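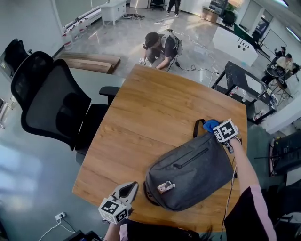 Häufige Fragen zur Reparaturwerkstatt Rodham

Letzte Änderung: 2026-09-28

Was kann ich bei Ihnen abgeben?
Wir reparieren Rucksäcke, Reisetaschen, Laptoptaschen und einfache Zelte. Koffer mit harter Schale nehmen wir leider nicht, dafür fehlt uns das Werkzeug. Schuhe auch nicht -- da schicken wir Sie gern zu einem Schuhmacher.

Muss ich die Tasche vorher waschen?
Ja, bitte. Eine schmutzige Tasche können wir nicht unter die Nähmaschine legen, der Sand kommt in den Greifer und dann steht die Maschine. Eine Handwäsche mit lauwarmem Wasser ist genug. Leeren Sie bitte auch die kleinen Fächer.

Wie viel kostet eine Reparatur?
Ein neuer Schieber am Reißverschluss kostet 9 Euro. Wenn der ganze Reißverschluss getauscht werden muss, sind es meistens 55 Euro, bei sehr langen Zelttüren mehr. Den genauen Preis sagen wir Ihnen, nachdem wir das Stück gesehen haben. Am Telefon können wir keinen Preis versprechen.

Wie lange dauert es?
Normal sind drei Wochen. Im September ist bei uns viel los, weil viele Leute aus dem Urlaub zurückkommen und erst dann merken, was kaputt ist. Wir schreiben Ihnen eine E-Mail, sobald das Stück fertig ist.

Kann ich auch selbst bei Ihnen nähen?
Ja, nach Anmeldung. Sie bekommen einen Platz, eine Maschine und eine kurze Einweisung. Das Garn ist im Preis enthalten, Stoff und Gurtband berechnen wir nach Verbrauch.
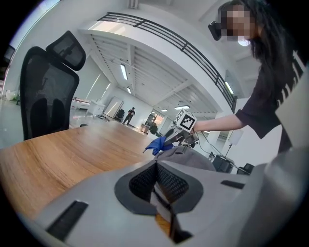

Polster und Bezüge von Möbeln machen wir nur in einem kleinen Umfang. Kissen und Sitzauflagen sind kein Problem, ganze Sofas sind für uns zu groß. Oft werden wir nach Bürostühlen gefragt. Bei einem Stuhl wie dem schwarzen hinter der Tischecke, mit hoher Netzlehne und eigener Kopfstütze, können wir das Netz nicht erneuern, denn es ist meistens fest in den Rahmen gespannt. Den Bezug einer gepolsterten Kopfstütze nähen wir aber nach, wenn Sie uns diese abgeschraubt mitbringen.

Welche Reißverschlüsse verwenden Sie?
Für Taschen nehmen wir in der Regel die Spirale von Plollard, für Zelte die breitere von Courtois. Wenn Sie ein eigenes Ersatzteil vom Hersteller haben, bauen wir auch dieses ein. Auf mitgebrachtes Material geben wir keine Garantie, auf unsere Naht schon.

Finden Sie immer die gleiche Farbe?
Nein. Schwarz, Grau und Dunkelblau haben wir fast immer im Lager. Bei anderen Farben suchen wir den nächsten Ton und legen Ihnen ein Muster vor, bevor wir anfangen.

Wo kann ich abgeben und abholen?
In der Werkstatt oder an der Annahmestelle im Laden Orkov. Dort wird nur angenommen und ausgegeben, eine Beratung gibt es dort nicht. Bitte bringen Sie zur Abholung den Abschnitt mit der Nummer mit.

Ich habe den Abschnitt verloren. Was nun?
Dann brauchen wir Ihren Ausweis und eine kurze Beschreibung des Stücks. Das geht nur in der Werkstatt, nicht bei Orkov.

Kann ich per Post schicken?
Ja. Schreiben Sie uns bitte zuerst und legen Sie dem Paket einen Zettel mit Ihrer Adresse und dem Schaden bei. Unser Postfach ist die 1191, es gilt aber nur für Briefe -- Pakete gehen an die Straßenadresse auf der Kontaktseite.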